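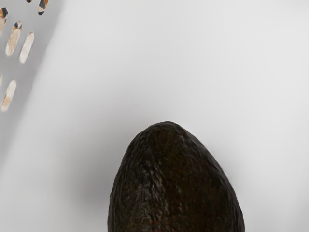 Plestdale Libraries: Children's Reading Team

How to write a picture book review for the library catalogue

Page updated Wed 14 July

These instructions apply to anyone submitting a review of a picture book, or of a picture book with an accompanying recording, for display in the children's section of the Plestdale catalogue. The catalogue holds over 1,000 reader reviews at present. Reviews of chapter books and comics use a separate form, which may be requested at any branch desk.

Before you begin

You will need your library card number, the book itself, and the recording if one was issued with it. Please read the book aloud in full at least once before writing. Where possible, read it to a child of the age for which it is intended. Reviews based only on the publisher's description cannot be accepted.

Check which edition you have. Board book, paperback and hardback editions of the same title often have separate catalogue entries, and a recording may be included with one and absent from another. The ISBN is normally printed on the back cover beside the barcode.

Step 1. Find the catalogue entry

Search by ISBN in the first instance. If there is no result, search by title and then by the surname of the author or illustrator. Select the entry that matches your edition and choose Add a review. Titles held only at the Mudgway branch are marked M and can be reviewed in the same way.

Step 2. State the age range

Give the youngest and oldest ages for which you consider the book suitable. Your answer may differ from the range printed by the publisher. If the text is suitable for a younger child when read aloud but difficult for that child to read alone, say so in the main part of the review and leave the age boxes to reflect shared reading.

Step 3. Describe the story

Two sentences are usually sufficient. Name the main character, say where the story is set and indicate what problem has to be solved. Do not give away the ending. If the book deals with bereavement, illness, separation or frightening weather or animals, mention this plainly so that families may decide for themselves.

Step 4. Comment on words and pictures together

A picture book review should cover both. Consider whether the illustrations carry parts of the story that the words leave out, whether the type is large enough to follow with a finger, and whether the page turns fall at sensible points. Remark on rhyme or repeated phrases if children are likely to join in with them.

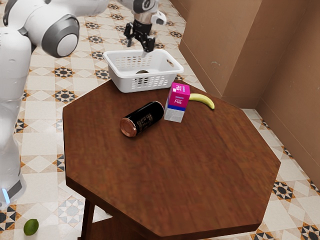 Nelly Yupanqui writes that her first review was sent back for saying only that the pictures were lovely, and that she found it easier the second time to choose one double page and write about that. She asks whether a child's own remarks may be included.

They may. A child's remarks should be given in the child's words and followed by an age, for example "age 4". First names, surnames and school names must be left out. Reviewers under the age of 14 should have a parent or carer submit the form.

Step 5. Review the recording

Complete this part only if you have listened to the recording from beginning to end. Points to cover are:

The pace of the reading, and whether a child can keep up with the printed page
Whether there is a signal for turning the page
How clearly the narrator distinguishes one character from another
Songs or music, and whether these can be played separately
Whether the recorded text matches the printed text

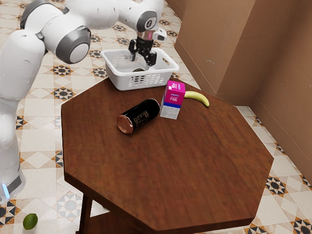
If the disc is missing or will not play, leave this part blank and report the fault to the branch. A fault with a library copy should not affect the rating of the book.

Step 6. Check the length and submit

The review box accepts up to 1,000 characters, including spaces. Text beyond that point is lost when the form is sent, so longer reviews should be drafted elsewhere and shortened first. Read the review through, confirm the spelling of the author's and illustrator's names, and select Submit. A reference number will be shown on screen. Please keep it.

What happens next

Each review is read by Jonalyn Tiongson or Kane Merrick before it appears. Spelling may be corrected, but opinions will not be altered. Unfavourable reviews are welcome provided that they concern the book. Reviews received in August may take longer to appear owing to the summer reading programme.

To amend or withdraw a review, quote the reference number at any branch desk or write to the Children's Reading Team at Plestdale Central Library.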